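Open Day at Roklow: Plenty of Gripping, Fewer Answers

Those of us who made the trip out to Cledley for the Roklow open day were promised a look at "the home robot, one step closer." I have been hearing about that one step since I joined this society, so I went along with my arms folded.

The first half hour was a talk. Roklow's line is that you don't need a robot in the house to teach one. A person picks things up with a hand-held gripper, a camera on the tool records it, and the recordings go to the software people at Ingvarsson, who try to get an arm to do the same. The slides said 2157 recordings so far, in ordinary rooms with ordinary clutter. I asked how many were failed grabs. The answer was that failed grabs are "also useful," and then we moved on to the next slide.

After that we got to watch the thing in use. The setting was a bedroom, toys on a foam play mat, bed behind, and I will give them credit for leaving it in a natural mess. Most demonstrations I have sat through take place on a bare white table with one red cube on it.
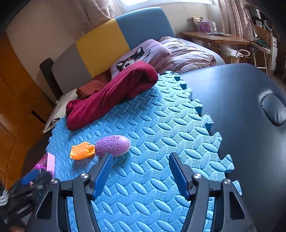
Newsletter 239, page 4

The blue fingers are textured for grip, and the one going after the purple egg has to open wide to have a chance. An egg is a fair test, as it is smooth and likes to roll. A sweater is a better one, and there was a dark red garment lying crumpled on the same mat. I asked to see it folded. Folding, we were told, is planned for August.

My main complaint is that a person was doing all the work. Of course a human hand can steer a gripper to a toy – the hand has had years of practice. Whether the arm learns anything from it is the whole question, and the arm was not on show. Ingvarsson sent a video instead. It ran at several times normal speed, which I noticed only from the clock on the wall behind it.

A handout claimed that 200 recordings are enough to teach a simple pick-up, and 400 for a "difficult" one. It did not say what counts as difficult, or how often the arm gets it right afterward. I have written to ask and will print the reply if one comes.

Members who want to judge for themselves can sign up for the second visit at the front desk. Brivero is running the bus again, from the usual stop. Bring your own lunch – the sandwiches went early.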